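On Keeping a Household Inventory

24/07/2021

It has been the practice of this household to maintain a written inventory of its contents. The practice was begun in April, following a small leak beneath the kitchen sink in our home in Ustbridge, and it has been continued in good order. Several readers have written to request an account of the method, and one is provided in this post.

The inventory is kept in a bound notebook. Each room is assigned four pages, and each page is ruled into three columns: the item, the place where it is stored, and the year in which it was acquired. Where the year is not known, the column is left blank. Guesses were permitted at first and led to a disagreement over the age of the hall lamp that has not been settled.
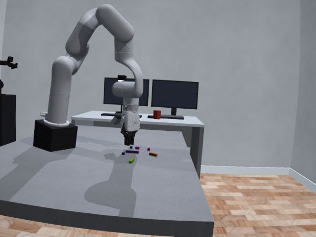 Small articles present the greatest difficulty. Buttons, spare keys, fuses and picture hooks do not merit a line each, and the household was slow to agree on how they should be entered. My sister-in-law, Tineke Boersma, proposed that they be listed by group, and this rule has been adopted. A handful of little colored blocks lying together on a gray table would accordingly receive one line, under "blocks, colored," and the location of the table would be given in the second column. The same treatment is applied to candles, batteries and the contents of the sewing tin.

Papers are recorded separately. Warranties and receipts are held in two folders, one for goods still in use and one for goods that have been given away but may yet be asked about. Masaru Nagano, who lives next door, scans his papers and discards the originals. I have considered his arrangement and have decided against it for the present.

The attic remains incomplete. Nearly half of the boxes have been opened, and those belonging to my late aunt have been set aside until the family is able to meet. Marlina Saragih has asked that the recipe cards be kept together, and a note to that effect has been placed on the lid.

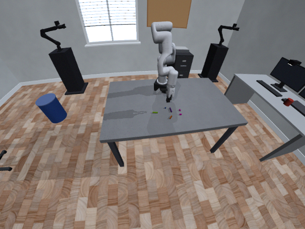

Filed under: Home and Records

Revisions to the inventory are made every three months. An item that has left the house is struck out with a single line, so that the entry can still be read. New items are added at the foot of the page for the room concerned. Loans are marked in pencil, with the name of the borrower, and the mark is erased upon return. The stepladder has been in pencil since the first week.

Questions regarding the ruling of pages may be left in the comments. A further post will address the garden shed, once the lock has been replaced.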